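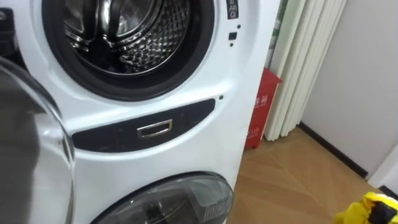
发件人：Lotte Bosman
收件人：家务自动化讨论组
主题：回复：洗衣这件事，机器到底能接手多少

Siebe 上周写道：

> 我的看法比各位乐观。四月以来我看过的几套系统，取衣这一步都过得去了。双筒机比单筒机麻烦，门多，开口高低不一，可是人形的机器本来就是照着人的身高和臂长做的，上筒下筒都够得着。再给一年，把衣服从筒里拿出来放进篮子，应该可以算解决。剩下的无非是速度。
> ——Siebe Desmet

Siebe，你那句“剩下的无非是速度”我读了几遍，还是不能同意。

先说取衣。一件衣服和一筒衣服是两回事。一件颜色鲜亮的衣服放在金属筒里，背景干净，轮廓清楚，抓哪儿都行。家里洗完的一筒是什么样子，大家都知道：袜子塞在裤腿里，被套把别的东西全吞进去，湿毛巾贴在筒壁后面，伸手进去还得摸。摸这一步，我至今没有见谁认真讲过。

再说门。圆门要开到底，人站的位置又不能挡着门；门开了，手臂得绕过门边伸进筒口，不能蹭胶圈。胶圈夹层里常年藏着硬币和小孩的袜子，人会顺手翻一下。机器翻不翻？要不要写进任务里？Dokmont 那份测试说明只字未提，只写“取出衣物并放入篮中”，成功与否看篮子。照这个标准，漏一只袜子在胶圈里也算成功。

我手头记的是一段上筒取衣的笔记，贴在下面，供大家挑毛病。

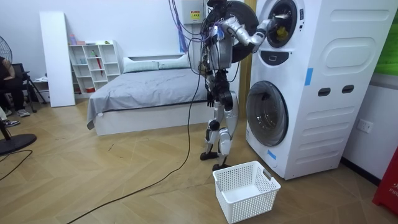 文／Lotte Bosman　　栏目：家务与机器　　周六晚

手臂抬起来，前端伸进上筒，里面是一团黄色的衣物，篮子在脚前的地板上等着。姿势很像样。但请各位留意这个活儿周围的条件：电缆从上方垂下来接到机身上，还有一根黑线拖过地板，旁边坐着人。我家的洗衣角没有地方容纳这些，我也不打算为了洗衣服在卧室里走线。

有人会说线可以去掉，人可以撤走。可以，等撤走了我们再谈“解决”。在那之前，我只承认它是一项正在做的实验。

另外，单件衣物的成功率没有多大意义。Mondell 的人喜欢讲 200 次试验，我更想知道这 200 次里衣服换过几种，篮子挪过没有，门是谁开的，失败以后是谁去收拾的。要是每次都由人摆回原样，那试的是摆放，跟家务关系不大。一个四口之家，一年下来要从筒里掏出来的衣物，我看 4,000 件都打不住，没有一件会事先摆好。

还有放篮子。衣服进了篮，袖子或带子搭在篮沿外面，算不算放好？人拎起篮子时会随手往里一塞，机器要是接着搬，带子就可能拖在地上，或者绊到脚。这类小尾巴最费工夫，演示里却总在这里收场。 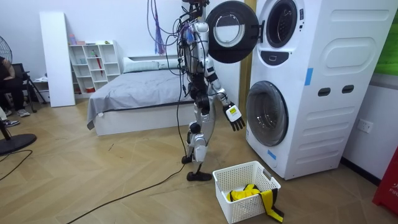 Anouk Aerts 看过草稿后回我说，搭在外面就搭在外面，她自己收衣服十次有八次也是这样，拿人都做不到的整齐去要求机器不公平。她更在意的是后半截：晾、叠、分到各人的柜子里，这些才占时间，取衣本来就是最短的一步。

她后一句我赞成，前一句保留意见。人搭在外面，是因为知道待会儿会处理；机器那边有没有“待会儿”，我看不出来。

车间那头的情况也差不多。Savetti 的洗涤线早就不靠手去掏了，整个滚筒倾过来，衣物倒在传送带上，便宜，也快。要在家里省事，也许该改的是洗衣机，或者干脆做成洗烘一个筒，少搬一趟。花大价钱造一双手去伺候两扇圆门，这笔账我一直算不平。

Zdzisław 如果还留着那份整筒混洗衣物的记录，麻烦发到列表里，失败的部分请不要删。Siebe，也请你说明一下“过得去”是怎么定的，中途有人插手的算在哪一边。

Lotte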